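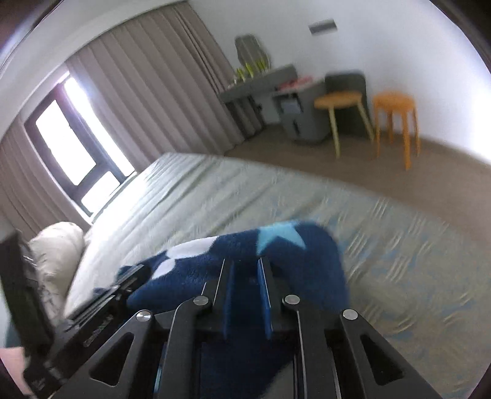

Home Contents Topics Regions Index

Property marking

Reading time: 2 minutes
Last updated: 18 February 2022

Property marking is the practice of placing a name, number or code on belongings so that they can be traced to their owner if they are lost or stolen. It is used by households, farms, schools and small businesses, and is often promoted by police forces and neighbourhood groups. The mark may be plain to the eye, hidden, or both.

Background

The marking of goods is much older than organised policing. Livestock were branded or notched at the ear, and craftsmen stamped their initials into the handles of their tools. Modern schemes grew out of a recurring difficulty in police work: recovered goods are often held in store with no means of linking them to a reported theft. An item that cannot be tied to an owner is hard to return, and may be of little use as evidence.

Methods

Engraving and etching are suited to metal and hard plastic. The mark is permanent but may reduce the resale value of the item. Stamping with steel punches is common on heavier tools and machinery.

Ultraviolet pens leave writing that shows only under a suitable lamp. The ink fades with sunlight and cleaning and must be renewed. Forensic liquids carry a code that is registered to one address, and a very small trace may be enough to identify it. Textiles are usually marked with sewn or ironed labels.

Most schemes advise a code based on the postal address. Where the owner moves house, the former code is normally left in place and the new one added beside it.
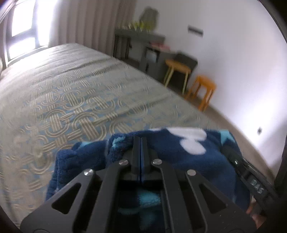

The Drondby scheme

The Drondby scheme was set up in September by Liesbeth Van den Broek, then head of crime prevention for the district, after a series of thefts from vans and garden sheds. Residents were lent a marking kit for 14 days and given window stickers stating that property at the address had been marked. The scheme registered 3,000 items in its first year, the greater part of them power tools and bicycles.

A similar arrangement was later adopted in Olivares, where marking was carried out at 2 fixed points in the town. The Olivares register is kept on Hurkidero, a database which allows an officer to search by code, by serial number or by type of article. Owners may amend their own entries but may not delete an item that has been reported stolen.

Effectiveness

Opinion on the value of property marking is divided. Supporters hold that visible marks and stickers discourage theft and make stolen goods harder to sell. The criminologist Orysia Kostiuk, in a study of the Drondby records, found that marked items were returned more often than unmarked ones, but that many codes were never checked when goods were recovered. She recommended that every police store be supplied with an ultraviolet lamp and that staff be trained in its use.

Critics note that those who join such schemes tend to be careful owners already, and that a fall in thefts cannot safely be credited to marking alone.

See also

Burglary prevention
Handling stolen goods
Lost property
Neighbourhood watch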